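Home | Guest Room | Pantry | Recipes | FAQ | Contact

Your Snack Tray Questions, All in One Place

9 September 2019
by Roswitha Steinbach

Ever since I wrote about the snack tray I put out for overnight guests, my inbox has been full of the same handful of questions (I love it, keep them coming!). I've been answering them one at a time, usually at the kitchen counter with my coffee going cold, so I finally sat down and typed the whole lot up. If yours isn't on the list, leave a comment and I'll add it.

Why a tray? Why not a basket?

I used a basket for years and I have nothing against it. But small packages sink in a basket, and I kept finding a lonely granola bar at the bottom that had been there since the last time my sister came to stay. On a tray everything lies flat and people can see what they're getting. A tray also gives you somewhere to put a mug down, and that matters a lot if you have a soft mattress like mine.

What kind of tray should I buy?

Mine is bamboo, a plain rectangle with raised edges and a cut-out handle at each end. You want the edges! I tried a flat one first and the crackers slid off onto the rug the minute somebody sat down. Handles are worth having too if you carry it up a flight of stairs, like I do. I paid less for mine than I would for lunch out, so please don't feel you need a fancy one.

Do you really put food on the bed?

Yes, and I get more mail over this than anything else I've written. It's all sealed packages, it sits on top of the bedspread, and I figure my guests are grown-ups. If it bothers you, use a dresser or a chair. We have a very small guest room and the dresser is full of my yarn, so the bed it is.

What do you put on it?

Something salty, something sweet, something with nuts, and something plain for the person who got carsick on the way over. Little orange crackers in a clear bag go down well with just about everybody. Wafers are the first to go in my house, so I tuck in extras. After that it's a chocolate bar and whatever looked fun at the store. I like a mix of colors – red, green, yellow, brown – because a tray of all one brand looks like a vending machine fell over.

How many snacks for one person?

For one night, 6 is plenty. For a weekend I don't count, I just top it up when they're out of the house. My brother-in-law can clear a tray before breakfast, so you know your own family best.

What about allergies?

Ask before they come. I send a text that says "anything you can't have in the room?" and people are so relieved to be asked. If there's a nut allergy I leave the nut pouch off completely and read the back of everything else too, chocolate bars included. Wipe the tray down well in that case, even if it looks clean.

Doesn't the chocolate melt?

In August it does! Our guest room faces west and I learned this on a very nice pair of pillowcases. In hot weather I keep the chocolate in the fridge and bring it up after supper. The rest of the year it's fine where it is.

Where do you buy all the little packages?

Mostly the discount grocery out by the highway, and the import shop when I'm feeling generous. I keep a shoebox in the pantry and toss things in as I find them, then pick from that when I know somebody's coming. I bought a bulk box once, thinking I was so clever, and we were still eating the raisins more than 30 weeks later. Never again.

Do I need to match the tray to the bedding?

Oh gosh, no. My bedspread is a pale blue-grey with a faint white flower pattern, and not one of my pillows matches the next. There's a mauve one, a striped one and a white one, and they've all been around long enough that I'm fond of them. Bamboo goes with everything anyway.

How do you clean bamboo?

Damp cloth, a drop of dish soap, then dry it right away with a towel and stand it on its end for an hour. Don't soak it and don't put it in the dishwasher. A little food-safe oil once in a while keeps it from looking thirsty.

When do you set it up?

Last thing, after the bed is made and the towels are out. I grab a bundle of snacks from the shoebox, spread them around at a bit of an angle, and stop fussing. Tidy rows make people afraid to touch anything – I want them to dig in!

Recent posts
A Guest Room the Size of a Closet
My Pantry Shoebox, Explained
Towels: How Many Is Too Many?
Wafer Cookies, Ranked by My Family
What to Do With Too Many Raisins
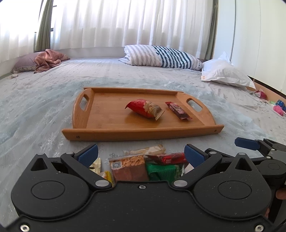 Nuts and a chocolate bar on the bamboo tray, with plenty more snacks to go around.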